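Subject: Re: [cell-practice] Draft 3 of the bench cell guidance, comments wanted
From: Deng
To: cell-practice list

On draft 3, the Lisby group wrote:

> Section 4 now asks every site to complete the cell checklist
> before each session and to keep the signed sheets for a year.
> We believe this brings small research cells into line with what
> the larger installations already do. The pilot at Kastthorpe
> returned 100 sheets with no open items, which we take as good
> evidence that the checklist is workable and that the cells are
> in order. Unless there are objections we would like to freeze
> the text at the end of February.

I have an objection, so please don't freeze it yet.

100 sheets with no open items is the part that bothers me. I've worked around arms of this size long enough to know what a real cell looks like at nine in the morning, and it has open items. A cable tie has let go, a clamp has crept, the pendant has been left on the wrong side of the bench. If 100 sheets in a row say otherwise, I'd want to know who filled them in and whether they were looking at the cell or at the sheet. We had a form like this at Nilley years back. People did a month of it on one afternoon with the same pen.

I'm not against writing things down. I am against a rule whose only product is a signature. Draft 3 has 40 items in it. Several can't be answered by looking ("operator is satisfied that the workspace is suitable") and a few more were plainly lifted from a document about welding lines and left in. Item 22 wants the condition of the fume extraction. On a bench where the arm picks up toys and kitchen tools, what is a person supposed to write there? They'll tick it, and once they've ticked one item without reading it they will tick the rest.

The draft also treats "collaborative mode" as a property of the arm. It belongs to the whole application, including whatever is bolted to the flange and whatever is in the gripper at the time. A narrow metal finger carries the same force over a much smaller area than a padded one, and I can't find a single line in section 4 that asks about it.

What I'd like to see is a much shorter list, made of things a person can check by putting eyes or a hand on them, with a blank space for what they found. No tick boxes. If the space is blank, the check wasn't done. My attempt follows, and people are welcome to pull it apart.

1. Cables at the wrist

Look at everything that crosses the last joint. Jog that joint slowly to both ends of the range the program uses and watch the loops. Write down the tightest spot and anything that rubs or could snag on a bin wall. "Cables OK" doesn't count as an entry.

2. Bin and clamps

Push the bin by hand from two sides with the arm stopped. If it shifts, write down how far and fix it. Name each clamp and what it is holding. Boards and sheets that share a clamp with the bin get their own line, and so do the things in the bin, by type: soft, hard, long. A long metal tool lying across the floor of a bin is a different pick from a soft toy, and the force limit ought to have been set with the worse of the two in mind. 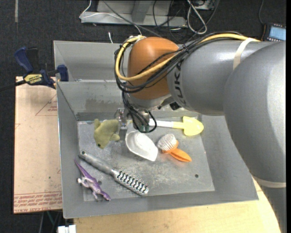
3. Pendant and floor

Write down where the pendant is and who can reach it without stepping over a cable. If the answer is "on the floor behind the arm" then write that, and move it before the program starts. Loose cable behind the base goes on the same line.

4. Force and speed

Copy the limits off the screen by hand. Not "as per program".

The Lisby people will say four items can't cover what 40 do. Maybe so. But I would sooner trust four answers in bad handwriting than 2,000 ticks, and I haven't yet seen a case where item 31 caught anything. If somebody has one, please post it. I'll read it and I may even change my mind about item 31.

On keeping the sheets for a year, fine, but say who reads them. Draft 3 doesn't.

Could we also see the Kastthorpe sheets themselves, with the initials blacked out if need be? I asked after draft 2 and was sent the summary again.

Deng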